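Sokex returns cloth-handling cell to service after gripper and camera rework

August 15, 2020

Sokex has put its Cell 5 back into service after a rebuild of the gripper end and a full recalibration of the wrist camera. The cell, at the company's Jotham site, handles soft goods on a flat worktop and had been out of use for 11 days.

The stoppage followed a slow drift in pick position. Operators noted that the arm was closing short of the cloth on the left side of the worktop and slightly past it on the right. Logs showed the error growing over several weeks, and the cell was taken down when it passed the limit set for the job.

Shuzhen Lei, who runs maintenance at Jotham, said the first suspect was the camera mount. The bracket had been refitted in the autumn with a shorter pair of screws, and one had backed out by half a turn. Tightening it removed part of the error. The rest was traced to the gripper, where wear in the linkage let one finger lag behind the other on closing.

"You could feel it by hand with the power off," Lei said. "One side was firm and the other had a bit of travel in it."

The linkage was replaced as a set. Both fingers were also changed, although only one showed wear at the tip. Site practice is to fit fingers in matched pairs and to write the fitting date in the cell book. The old pair has been kept for measurement.

With the new parts on, the maintenance team reset the finger zero, checked the closing force and ran the arm through 59 calibration poses. The first run was thrown out. Teodor Ardeleanu, a controls technician, found that overhead lights were reflecting off the worktop and upsetting the camera's exposure in several of the poses. The lights over that bay were dimmed and the run was repeated with exposure locked. The second set of results was accepted.

Ardeleanu said the locked setting would stay in place for normal work. Automatic exposure had been left on when the cell was commissioned and was never revisited.

The corner posts were checked at the same time. The cell's position reference is taken from its rear corner, so any movement in the framing there shows up as an offset in every pick. The base fixings were torqued and marked with paint pen – a step that had been missing from the service sheet.

Acceptance testing used a single piece of dark grey fabric, left bunched on the worktop in a different place for each attempt.
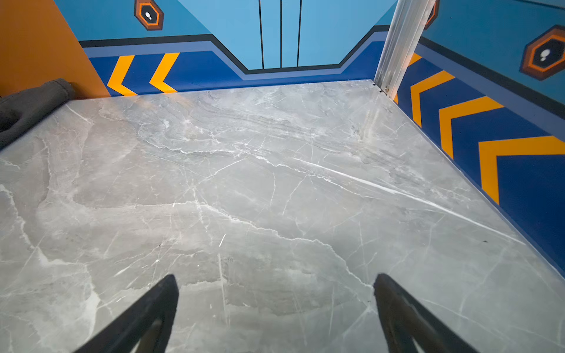
The pass mark was 85 consecutive picks without a missed grip. Cell 5 reached it on the third attempt. The two earlier attempts ended on the same fault, a cable tie at the wrist that snagged when the arm reached to the far left. The tie was moved back along the arm and the cable given more slack.

Ximeng Qian, the cell's process engineer, has changed the service interval as a result of the work. The finger linkage will now be checked for play every month, with the power isolated and the fingers half open. The camera bracket screws have been added to the same visit. Wiping down the worktop and the camera window remains a job for the operator at the start of each shift.

Spare linkages are on order from Guro, with delivery expected in September. Until they arrive, the site holds one spare set for Cell 5 and none for the neighbouring cell, which uses the same gripper. Qian said the neighbouring cell would be inspected at its next planned stop and was not showing any drift at present.

The revised service sheet is available from the maintenance office. Operators who see a short or uneven close on either cell are asked to stop the job, note the pick position and call maintenance before restarting.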